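# Ustanitzer Regel

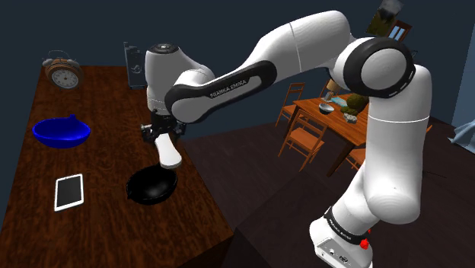 *Simulierter Arbeitsplatz mit einem Roboterarm von Franka Emika, der Greifer steht über einer schwarzen Pfanne.*

Die **Ustanitzer Regel** ist eine Sammlung von Empfehlungen für das Arbeiten mit Roboterarmen an Tischen, wie sie in Wohnräumen, Lehrküchen und Werkstätten stehen, und zwar ausdrücklich auch dann, wenn diese Räume zunächst nur am Rechner nachgebildet sind. Benannt ist sie nach dem Ort Ustanitz, in dem sich die beteiligten Werkstätten zum ersten Mal trafen. Rechtlich verbindlich ist sie nicht, und sie will auch keine der amtlichen Normen ersetzen - man darf sie sich eher als eine freundliche Hausordnung vorstellen, die mit den Jahren ein wenig länger geworden ist, als ihre Verfasser es wohl vorhatten.

## Entstehung

Den Anstoß gab das Projekt Cerik, in dem mehrere Gruppen dieselben Tischaufgaben bearbeiteten und ihre Ergebnisse trotzdem kaum vergleichen konnten. Die einen stellten den Tisch bis an die Reichweitengrenze des Arms voll, die anderen räumten alles fort, was nicht gegriffen werden sollte. Das Büro Valente sammelte daraufhin die Gewohnheiten der Gruppen und brachte sie in eine gemeinsame Form. Die erste Fassung trägt das Datum 15. Juni 2019 und umfasst 11 Abschnitte. Eine englische Übersetzung entstand später in Wetbridge.

## Inhalt

### Aufbau des Tisches

Am Anfang steht der Tisch, und ihm widmet die Regel erfreulich viel Geduld. Gegenstände des Alltags sind ausdrücklich erwünscht: Ein Wecker mit zwei Glocken, eine blaue Schüssel oder ein flach liegendes Tablet dürfen neben der Pfanne bleiben, um die es gerade geht. Der Arm soll sich ja in einer Umgebung bewähren, in der Menschen ihre Sachen liegen lassen. Festgehalten wird aber vor jedem Durchgang, was auf dem Tisch liegt und wo. Zerbrechliches gehört nicht in die unmittelbare Bahn des Greifers.

### Annäherung und Berührung

Der Greifer nähert sich einem Gegenstand von oben und hält über dessen Rand kurz inne, bevor er ihn berührt. Dieser Haltepunkt heißt in der Regel »Atempause«, ein Wort, das sich in vielen Werkstätten eingebürgert hat. Die Geschwindigkeit wird vor der Atempause gesenkt und erst nach dem Rückzug wieder erhöht. Bei Gefäßen mit flachem Rand ist der Berührungspunkt vorher zu benennen, damit spätere Durchgänge sich darauf beziehen können.

### Simulation und Wirklichkeit

Ein eigener Abschnitt gilt den simulierten Räumen. Sie sollen eingerichtet sein wie bewohnte Zimmer, gern mit Esstisch, Stühlen, Lampe und Pflanze im Hintergrund, und sie unterliegen denselben Regeln wie ein echter Aufbau. Wer am Rechner durch die Tischplatte fährt, trägt das als Kollision ein. Vor dem Wechsel an den wirklichen Arm verlangt die Regel 3 fehlerfreie Durchgänge hintereinander, und beim ersten Versuch am Gerät sind 2 Personen anwesend, eine davon in Reichweite des Halts.

## Verbreitung und Kritik

In einer Umfrage des Projekts Cerik gaben 76 Werkstätten an, die Regel ganz oder in Teilen anzuwenden. Gelobt wird meist die verständliche Sprache. Bemängelt wird dagegen, dass der Abschnitt über die Annäherung bewegte Gegenstände gar nicht behandelt und dass die Übersetzung aus Wetbridge das Wort »Atempause« an verschiedenen Stellen verschieden wiedergibt - ein Umstand, der in gemischten Gruppen schon zu recht ausgedehnten Gesprächen geführt hat.

## Siehe auch

- Kollisionsprotokoll
- Arbeitsraum (Robotik)
- Greifer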